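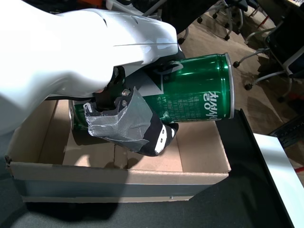 Flistalum Can Tray versus a cardboard box with tape on it

Filed under: Home & Garage > Storage > Reader Reviews

I'll say up front that I wanted to love the Flistalum. I've been whingeing about drink cans in our pantry for ages, they roll, they hide behind the flour, one gets loose at the back of the shelf and you don't find it until you're chasing something else. So when my brother-in-law Fouad Awwad rang to say McAlister had the Flistalum can trays on the clearance table I drove straight over and bought the large one, no measuring, no list, just excitement.

It's a good-looking thing. Clear plastic, nice thick rim, a sloped floor so the cans roll down to the front as you take them out. The slope works a treat with ordinary cans too! My gripe is the size. Our shelf is 300 mm deep and the tray is a touch deeper than that, so it hangs over the front and you catch it with your hip (I have, twice, and the second time I said a word). The side walls are also high enough that I can't get my fingers round a can in the middle without tipping the whole tray forward.

Meanwhile the competition is a box. A plain open cardboard box, brown on the outside and much paler inside, shallow, no lid, with a band of grey tape along the front. The top edges are a bit bent and there are black marker scribbles on the floor of it. It is no beauty. But you lay a can down on its side in there and it's got walls round it, and they're low enough to reach straight over.
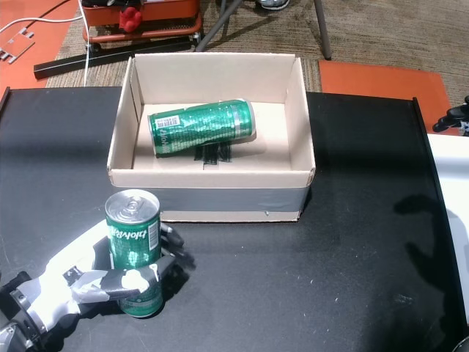
Photo: Ghassan Masri

Cans on their side or cans standing up is apparently something people feel strongly about. Ghassan is an upright man. His point is that you can see the lid and the pull tab and you know you've got it the right way up. I'm for lying them down, so the side of the can faces up at you and you can tell what it is from the colour and the lettering without picking it up. Those green ones with the Korean writing are dead easy to spot, shiny as anything, and I never have to fish about for them.

A word on tape, as I got a few questions last time I wrote up a box. Run it along the outside of the long front wall, in one piece if you can manage it, and press it down with the back of a spoon. Cheap tape lifts at the ends in our garage by March. I use the Mulent these days, which sticks hard and tears by hand, although it creases if you rush it and then you're stuck with the creases. Don't put it over a dusty box. Wipe first.

Where the Flistalum wins, fair's fair: it washes. A sticky spill in cardboard and the box is for the recycling. It also looks better if your pantry has no door on it, and it'll slide out on its little feet where a box drags and catches. If your shelf is deeper than ours, and 700 mm or more wide so there's room to get an arm in beside it, I reckon you'd be happy. Hussam Azar has one under his bench and swears by it, but Hussam's bench is enormous.

For our place the tray has gone to the laundry, where it holds pegs and the good scissors, and the cans are staying in cardboard. I'd have another go if they made a shallower one. I've emailed to ask and will add the answer under this if I get one.

Flistalum Can Tray, large: three stars
Cardboard box: four stars, minus a bit for spills

Karim Hourani

Print this review | E-mail this review

Related reviews
Rerdale stackable crates, two sizes tried
Mulent tape after a summer in the garage
Which pantry labels peel off cleanly
Under-bench drawers for awkward gaps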